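The Yellow Tag

By the fifth try Ines had stopped breathing through her mouth. Prokano had given her the evening shift, a pair of hand controls and one job: pick up the yellow tag, carry it to the blue lid, let go. Do it 100 times and the arm would start to get the idea.

She loved it! She loved the tiny lag between her wrist and the black fingers, and the way her own shoulders leaned left when the arm went left. Her grandmother had taught her to roll pastry like this, standing behind her with both hands over hers, saying nothing at all.

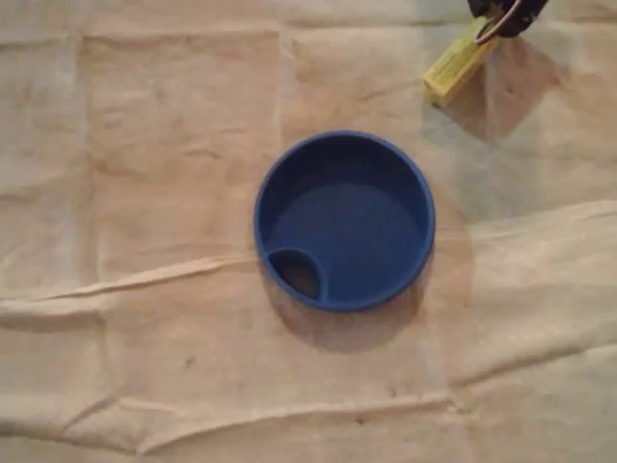 Slower on the way down, Michalis Stamatopoulos told her over the headset, because it would copy her hurry as faithfully as anything else.

"Was I hurrying?"

"You're always hurrying. Your bus is at 9."

So she slowed down. She let the tag hang for a moment and thought about where she wanted it, and only then moved her hand. It felt like writing her name for a child to trace.

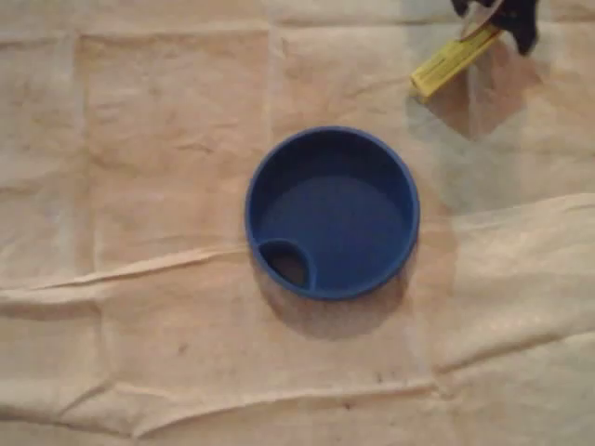

2 min read

On the night they took her hands off the controls, she sat on them. The arm reached, wavered, closed. Then, halfway to the lid, it paused, exactly as long as she would have, and she yelped so loudly that Michalis pulled his headset off.

"That's me," she said. "That's my pause!"

She missed the bus and walked home past the Andreadis bakery, moving her fingers in her pockets.

More stories
The Lift at Groltance
Flekora in April
Five Spoons

Contact | © 2018 | Back to top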